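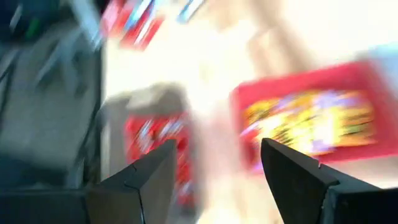 Motion blur, streaks going corner to corner

Trestis 2 long term, anyone over 3000 miles?
posted by gisdale_rider, 3 June 2025

So I rolled past 3134 miles on my Trestis this morning and figured I'd write something up. Got it in December and rode it home from Haberkorn in the cold with my teeth chattering the whole way (worth it!). Engine's great, pulls clean from low down, and the seat is way better than my old bike's. My one gripe is the gearbox. Going from second to third it still feels like stepping on a bag of gravel. Is that just how they are?

pannier_pete
Mine did the same until I changed the oil. I'm at 2762 and it's smooth now. What are you running in it?

gisdale_rider
Whatever Haberkorn put in at the first service. I never asked, lol

Marlene Harms
I don't buy the oil thing, sorry. I've had two of these and both were clunky in third no matter what I poured in. Adjust your clutch cable and preload the shifter a little with your toe. You get used to it.

pannier_pete
"You get used to it" isn't a fix though! Mine really did change, same cable setting, same boots, same me.

Marlene Harms
Or it broke in. You were putting miles on it the whole time, Pete.

twostroke_lou
Anybody put Pidunetti tires on one yet? The stock ones feel like wood on the Gisdale road, especially that downhill left by the quarry.

gisdale_rider
Lou, I've got a set in the garage, going on next week. Checked the clutch cable just now and there's 4 mm of play at the lever, so I'll start there and do the oil after.

Marlene Harms
One at a time please, or you two will be arguing about it till winter.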